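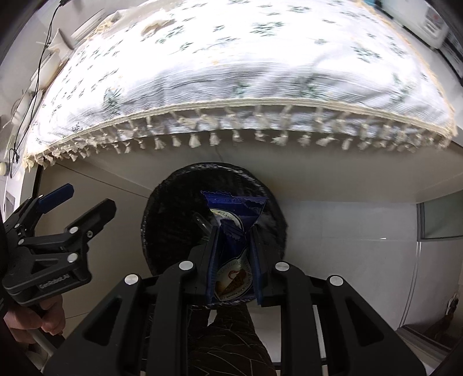 ## 3. What people put in the diaries

I had expected the diaries to be dull. I'd asked 28 households in Deltow and Folotow to write down every bit of food packaging they threw away at home, and when I posted the booklets out I pictured page after page of "crisp packet, kitchen bin". There was a fair amount of that. But people also wrote in the margins, argued with my categories, stuck in till receipts and, in one case, drew me a rather good map of the downstairs bins. By the end of May I had a little over 3000 entries to type up, and most of what I want to say in this section comes from the margins.

### 3.1 The wrapper problem

Snack wrappers gave everybody trouble. The booklet had a column for "kitchen", a column for "recycling" and a column for "other", and I thought that would do. It didn't, as snacks get eaten all over the house, and a small light wrapper tends to go wherever the nearest bin happens to be. A crumpled wrapper and a round bin with a black bag in it (Figure 1) is as ordinary a pairing as you could ask for, yet my form had no good place for it unless the bin stood in the kitchen. Kwabena Gbeho, who typed up the Folotow booklets, started a separate code for these "nearest bin" entries in the second week, and I'm very glad he did. I went back and recoded the Deltow ones to match, which took me most of a fortnight and a lot of tea.

**Figure 1.** Snack wrapper over a lined bin, beside a leaf-patterned tablecloth.

Once we had the new code, the pattern was easy to see. Tins, jars and bottles nearly always went to the kitchen, even when they'd been emptied somewhere else. People will carry a jar down two flights of stairs to rinse it. Wrappers stayed put. One Deltow diarist wrote that walking to the kitchen with a chocolate wrapper "feels like making a fuss", and I've found myself thinking of that line every time I do the same.

### 3.2 Bags and liners

I hadn't planned to ask about liners at all. Adebayo Isah brought it up when we tried the booklet out – his view was that a bin with a bag in it is treated as a proper bin, and a bin without one is for paper and hair and not much else. So we added a tick box on the back page. The diaries back him up, on the whole. Where a bedroom or study bin had a liner, people put sticky and crumby things in it quite happily. Where it hadn't, they were more likely to note that they'd taken the packet elsewhere, or left it on the side "for later".

I wouldn't push this too far. People who line their small bins may simply be people who eat more upstairs, and our tick box can't tell those two apart. Heather Lindsay, reading an early draft, suggested giving half the households a roll of liners and seeing what changed. We had no money left for it by then, though I'd still love to see it done, and the Clarby fund has said it would look at a proposal.

### 3.3 Guests, parties and the good tablecloth

Entries went up sharply when people had visitors (no surprise there!) and the sorting got worse. Several diarists moved a bin next to the table for the afternoon so nobody had to get up, and then everything went in it, recycling and all. Unai Figueroa calls this the party bin in his own work on shared flats, and I've borrowed the name. The longest single entry we received was 200 words on a birthday tea, and it ends with the diarist picking paper cups back out by torchlight.

What struck me was how cross people were with themselves. They knew the rules perfectly well on any other day. I gave every booklet a score out of 10 for how closely it followed the council leaflet, and the households with the highest scores were also the ones who apologised most for their party bins. I come back to this in Section 4, where I compare the scores with the interviews.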